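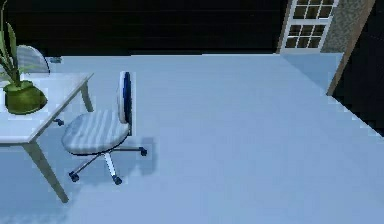

Illustration: Mark Anthony Pangilinan

The Translator's Desk

When the ferry company Castillo closed its office in Tarken, they forgot to dismiss Lavanya Kurup.

She learned this slowly. First the two clerks from the ticket window went away, then the manager, who shook her hand and said that someone would write to her. After one week men came with a truck and took the cabinets, the plants and the big clock. They left her desk, and she didn't ask them why. On the last day of the month her salary came as usual.

So she continued to go. She was the translator for complaints. The people of the islands wrote in Kirell, which has very few speakers, and the company answered only in the language of the mainland. For eleven years she had carried words from one side to the other. She had translated complaints about wet seats, about cold soup, about a goat which was left behind on a pier. Now the ferries did not run any more, but letters still came. The postman brought them on Tuesdays, six or seven together with a rubber band.

Most of them were old. They had been sent to wrong addresses, or they had waited in some bag on the island of Fokura, where the post was never in a hurry. She translated all of them, typed them and put them in the tray for the manager. When the tray was full she began a second pile on the floor.

One letter was different from the others. It had no complaint in it. An old man wrote that he had traveled with the ferry on the day his wife was buried, and a sailor had given him a blanket without saying anything. "I have still the blanket," he wrote. "I want to return it, but I do not know to whom. Please tell me."

Lavanya read it two times. In Kirell there are two words for "return". One is for things, and the other is for people who come home. The old man had used the second word. She sat for a long time and thought how to put this in the mainland language, and at lunch she was still thinking. In the end she wrote "bring home", then crossed it out, then wrote it again.

But who would read it? The manager was probably in some other city, with another tray. For the first time she took a clean sheet and answered a letter by herself. Her job had never been to answer. She wrote in Kirell, and she was surprised how slow her hand was, because for so many years she had only written out of that language and never into it.

"Dear sir," she wrote. "The company thanks you for your letter. The sailor does not need the blanket. He asks that you keep it until the winter is over."

She looked at this and felt ashamed, for she knew no sailor. Then she added one line more. "If you wish, you can bring it to the office in Tarken. There is always somebody here." She signed with her own name and put a stamp from her own purse.

The spring came, and the salary stopped. She found a place at a school, mornings only, and she taught children to write letters to aunts and grandfathers. In the afternoons she still went to the office, where the electricity had been cut, and worked beside the window until it was too dark for reading.

In June somebody knocked. In eleven years people had walked in, or shouted from the stairs, but they had not knocked. She stood up and fixed her collar. Through the door she could hear an old man breathing hard from the climb, and a second voice, younger, telling him that it was surely the wrong building.

"Come in," she said in Kirell, and went to find him a chair.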